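Tolus Refill Bottle Rack, 7-Slot
Made by Pirnov

Home > Storage > Pantry and Utility > Bottle Racks

The Tolus is a steel wire rack for storing plastic bottles on their sides. It was made for people who keep drinks, cleaning refills or bulk liquids in a closet, a garage or a low cabinet and want to get at one bottle without moving the rest. Each bottle sits in its own slot with the cap facing out.

The rack holds 7 bottles. Three go in the bottom row, two in the middle and two on top. It ships flat and goes together with the hex key in the box.

Price and stock are shown at checkout for your area.

What fits

The slots are sized for round or nearly round bottles, from a standard one-liter soda bottle up to a two-liter. Square bottles will fit if the flat side faces down, but they leave more of a gap on either side. Jugs with side handles don't fit. If you have those, look at the Kan open shelf, which has the same width and depth and can stand on top of the Tolus.

Bottles with a waist or a ribbed grip are fine. The wires run front to back, so a bottle rests along most of its length and the shape in the middle makes no difference. Very short bottles, such as single-serve water, can slide toward the back. A clip-in stop bar is sold separately for these.

Please measure your widest bottle before you order. Measure at the fattest point, which on many juice and detergent bottles is the shoulder near the top.

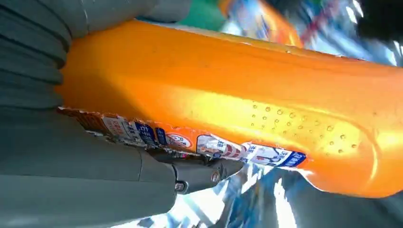
Glass bottles can be stored in the rack, but the coating on the wires is thin and gives no padding. We don't recommend the Tolus for wine. The slots are level, and most people who lay wine down want a slight tilt.

Leaks and caps

Anything stored on its side will find a bad cap. Before you lay a bottle down for the first time, tighten the cap, turn the bottle over the sink and wait a minute. Flip-top caps and pump heads should not be stored in this rack, even when they are in the closed position. Once a bottle has been opened, fizzy drinks go flat at the same rate lying down as standing up, but they are more likely to weep at the cap.

A drip tray is included. It slides under the bottom row from the front and lifts out for rinsing. The tray catches small drips and is not deep enough to hold the contents of a full bottle.

Specifications

Product: Tolus bottle rack
Maker: Pirnov
Capacity: 7 bottles
Frame: steel wire, powder coated
Colors: white, gray
Width: 60 cm
Height, assembled: 42 cm
Depth: 32 cm
Drip tray: polypropylene, removable
Feet: rubber, push-on
Assembly: required, hex key included
Part number: 226

Assembly

Lay out the two side frames, the three wire shelves and the bag of screws. Put the screws in by hand first and leave them loose until all three shelves are in place. Stand the rack on a flat floor, press down on the top corners so it settles, and then tighten everything with the hex key. Push the rubber feet on last. They go on more easily if they have been in warm water.

If the rack rocks, loosen the bottom screws a half turn, press down again and retighten. An uneven floor can be made up with the thin spacers in the screw bag.

One person can do the job. Keep the box until you have checked that all the parts are there.

Stacking and wall fixing

Two Tolus racks can be stacked. The feet of the upper rack sit inside the top corners of the lower one, and 2 joining clips come with every rack. Do not stack three. A stacked pair must be fixed to the wall with the bracket supplied, and so must a single rack in any home with small children. The bracket takes one screw into a stud. Wall screws are not included, as the right kind depends on your wall.

Load the bottom row first and empty the top row first. Full two-liter bottles are heavy, and a rack with weight only at the top can tip.

Where to put it

The rack does well in a pantry, a laundry room or under a workbench. Leave enough room in front to pull a bottle straight out. In a cabinet, check that the door hinges don't stick into the opening, as they take more space than you would expect.

Keep it out of direct sun. The coating will hold up, but many drinks and cleaners should be kept cool and dark, and clear plastic gives them little cover. The Tolus is for indoor use. In a damp garage or basement, look over the screw holes now and then for rust, and wipe them with a little light oil if you see any.

Do not store food or drink in the same rack as cleaning products. Buy a second rack, or keep the cleaners somewhere else.

Cleaning

Wipe with a damp cloth and dish soap, then dry. Sticky spots from juice or syrup come off with warm water if you leave the wet cloth on them for a few minutes. Don't use steel wool or scouring powder, which will scratch the coating. The drip tray can go in the top rack of a dishwasher. The wire shelves cannot.

In the box

Side frames, left and right
Wire shelves, three
Drip tray
Rubber feet, four
Joining clips, 2
Wall bracket
Screws, spacers and hex key
Instruction sheet

Goes with

Kan open shelf, for jugs and boxes
Stop bar for short bottles
Label holders, clip-on, white or gray
Replacement drip tray

Shipping and returns

Orders are packed at the Zakport warehouse and go out by ground carrier. Orders placed before 2 p.m. on a working day are packed that afternoon. Gray racks are made in smaller runs than white ones and may take longer.

You can return an unused rack within 60 days. It does not have to be in the original box, but it must be taken apart and all the parts must be there. If a part is missing or bent when your rack arrives, send us the part name from the instruction sheet and your order number, and we will mail that part without asking for the rack back.

The older Tolus with the plastic side frames was dropped in February. Its shelves do not fit the steel version, but the drip tray is the same and can still be ordered for either one.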